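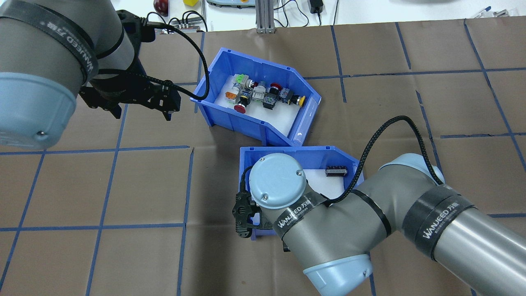
Two arms is one arm too many for sorting switches, and a person with a muffin tin would have it done before the controllers finish booting. So went the first comment under my last page, and I have no good answer to it. If all you want is sorted switches, get the muffin tin. If you share a workshop and want to learn how two arms can work near each other without a crash, keep reading.

What this page covers

Setting up a taped work surface, placing two parts bins, and teaching a simple pick and move routine to two arms. We call our setup Stubbs. The work was done in the shared shop at Bundcombe in September. I assume your arms are already bolted down and you know how to jog them from the pendant.

What you need

Two small arms with parallel grippers
Brown paper, enough to cover the table
Blue masking tape
Two open-front plastic bins, lined in white
A handful of panel buttons and switches
Hook and loop straps for the cables

Budget for more tape than you expect. I spent $13 on the first batch and went back for more.

Step 1. Paper and tape

Cover the table and pull the paper as flat as you can. You will not get all the creases out. Lay the tape in a grid, starting from the arm bases and working away from them.

Plenty of build pages will tell you a taped grid makes the robot more accurate. It does no such thing. The arm has no idea the tape is there. What the grid gives you is a way to put a bin back where it was after somebody moves it, and a way to tell another person which square you mean. If you plan to use a camera to find parts, test whether the tape confuses it before you cover the whole table.

Step 2. Place the bins
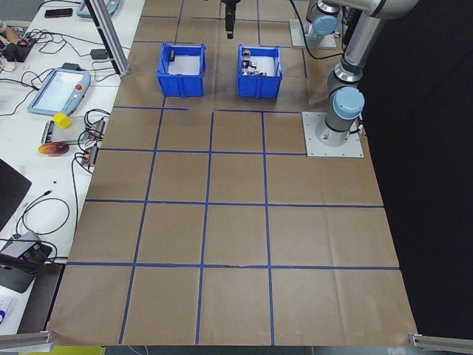 Reach figures on a spec sheet are measured with the arm in its best mood. Ours is listed at 715 mm, and I would not plan a job anywhere near that. Close to full stretch, the wrist has few ways left to point the gripper downward, and the last bit of reach is no use to you if the fingers come in sideways. Jog each arm to the spot you have in mind before you commit to it. We set the two blue bins side by side toward the far end of the table, which leaves a lot of bare grid at the near end. I can live with that. Spreading things out to fill the table looks tidy and makes every move longer.

Mark the bin corners with a pencil once you are happy. Cheap plastic bins slide on paper when a finger catches the lip.

Step 3. Set the speed and teach the points

Run everything at 2 percent until you have seen the full path with your own eyes. Keep a hand by the stop button on the pendant. An emergency stop switch lying in a bin as a part to be picked is connected to nothing, so don't let a visitor grab that one.

Teach four points for each arm: home, above the bin, in the bin, and back above the bin. Add a wait signal so that only one arm is allowed to be low at a time. I tried Zilden, a free path planner that promises to handle this for you. It may suit you better than it suited me. I went back to the wait signal after one evening. 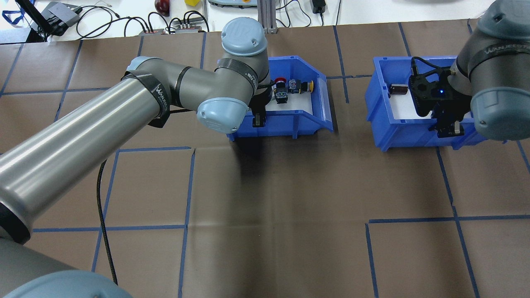
Both grippers down, one in each bin. Check finger clearance at the bin walls.

Step 4. Pick something

Start with a part that has a square body. Mushroom buttons are a poor first choice: the head is wider than the body, and a grip that looks fine from above can let go on the way up. Small round parts roll. Close the fingers slowly and lift a short way before you trust the grip.

Then repeat it. One clean pick means very little. I ask for 100 in a row before I believe a routine works, and so far only the square switches have passed. The round ones have not, and I am not convinced new fingertips will fix it, whatever the Akamow catalog says about its rubber pads.

Step 5. Tie back the cables

Do this before you raise the speed. Leave enough slack for the wrist to turn fully both ways, then strap the rest to the link. Run each joint to its limits and watch the loop. If it drops into a bin or drags across the paper, move the strap and run the joints again.

Page last changed December 18, 2024. The wait signal settings will go up separately once I have cleaned up the names.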